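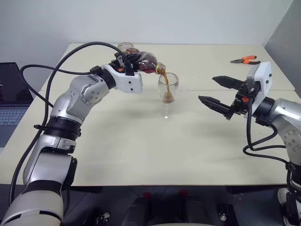
Ticket 804
Site: Pridcombe workshop, two-arm drinks cell
Opened by: Plesteo integration desk
Opened: 12/5/20
Priority: was Low, changed to High after second occurrence
Status: Closed, with one item left open (see end)

Summary
Left arm stops during the pour and keeps the bottle tilted. The pour does not end, the glass overflows, liquid goes over the front edge of the table toward the base hardware. Right arm is not in fault but it also does not move, as it waits for the "pour finished" signal.

Steps to reproduce
Start the program from home position. Left arm takes the bottle from the side, lifts, and tips it over the stemmed glass. Right arm stays with open fingers at the right of the glass. On a good run the left wrist turns back at the end of the pour and the right arm closes on the glass. On a bad run the wrist stops at the lowest angle and the controller shows "joint 6 following error". No alarm sound. The operator must press the emergency stop, and even then the bottle stays where it is, because the brakes hold the pose. This is the part that worried me.

Log

Entry 1
First occurrence. I was at the laptop and saw the message before I saw the glass was full. Pressed the stop. Released the gripper by hand while holding the bottle, and this was not easy alone. Cleaned the table. Some cola had gone in the seam between the two table panels and dripped down below. Dried the base covers with paper towel, power off. Restarted, ran the program five times with the bottle closed and empty, no fault. Set priority to Low. I should not have done this.

Entry 2
Second occurrence, same joint, same place in the motion, this time with an almost full bottle. Changed priority to High. Stopped all pours with real liquid. Sent the controller log to Vlachopoulos, who supplied the arms and hold the service contract.

Entry 3
Reply from Vlachopoulos service. They ask for payload settings, the mounting direction and a photo of the cable routing at the wrist. Payload was set at 700 g including bottle. I weighed the bottle when full and it was over this value, so I corrected the setting. I do not believe it is the whole cause, as the first occurrence was with a bottle already half used.

Entry 4
Looked at the cables. The long black cable of the left arm makes a loop over the top of the arm and enters at the wrist. When joint 6 turns for the pour, the loop becomes shorter. With the arm in free-drive I turned the wrist slowly by hand to the pour angle and felt a resistance near the end. Backed off and it was gone. Tried the same on the right arm, where the cables hang down from under the gripper, and there was no resistance in the full range that we use.

So the wrist was pulling against its own cable. With a light bottle the motor could win against it, with a heavier one the error went above the limit. This also explains why my test with the empty bottle in Entry 1 showed nothing.

Entry 5
Opened the cable clamp at the elbow and gave more length to the loop. Closed the clamp again. Please note for the next person – do not make the loop too long either, it can then touch the bottle when the arm lifts. I put a piece of tape on the cable at the correct position. If the tape is not at the clamp, the cable has moved.

Entry 6
Wrist speed on the pour reduced to 60 percent. Ran with water in the bottle, no fault, no resistance felt in free-drive. Vlachopoulos looked at the new log and say the following error is now far from the limit.

Entry 7
Question from Dokside, who will receive the cell: can the program simply turn the bottle upright by itself after a fault? I asked. The answer from service is that after a protective stop the arm must not move without a person confirming it, and I agree with that. A bottle which moves by itself when somebody is already reaching for it is worse than a wet table.

What we did instead:
The pour is now divided in short steps. Between steps the controller compares the wrist position with the expected one, and if the difference is growing it returns upright while it still can, before the protective stop is reached.
A time limit on the complete pour. If it is passed, the program ends the pour and asks for the operator.
The recovery instruction is now on the first page of the operator sheet. Emergency stop, then one person supports the bottle, a second person opens the gripper. Hands stay out of the space between the two grippers until the stop is pressed and both arms are still.

Entry 8
Back to real soda. The glass was filled to the normal level, bottle returned upright, right arm took the glass. Repeated until the bottle was finished. No fault. One small foam overflow on the last glass, but this is a matter of the pour height and not of this ticket. I will open a separate one if it continues.

Root cause
Cable loop of left arm too short for the wrist angle used in the pour. Payload value too low made it worse.

Corrective action
Cable re-routed and marked, payload corrected, wrist speed reduced, step check and time limit added, operator sheet updated.

Also noted during the work
Hand tools must not stay on the table when the program runs. The right arm passes low in some recovery positions and we do not have tool objects in the collision model. Please check the table before pressing start – I have forgotten it myself more than once.
The laptop is standing directly beside the table at the left. It should go further away, it is in reach of any spill.

Open item
Drip protection for the base hardware under the front edge. Dokside wants a tray and we would prefer a raised lip on the table. The drawing is expected in September. Until then, no unattended running with liquid.

Ticket closed by Plesteo integration desk. Please reopen under the same number if "joint 6 following error" is seen again, and attach the controller log from before the restart, as the restart deletes it.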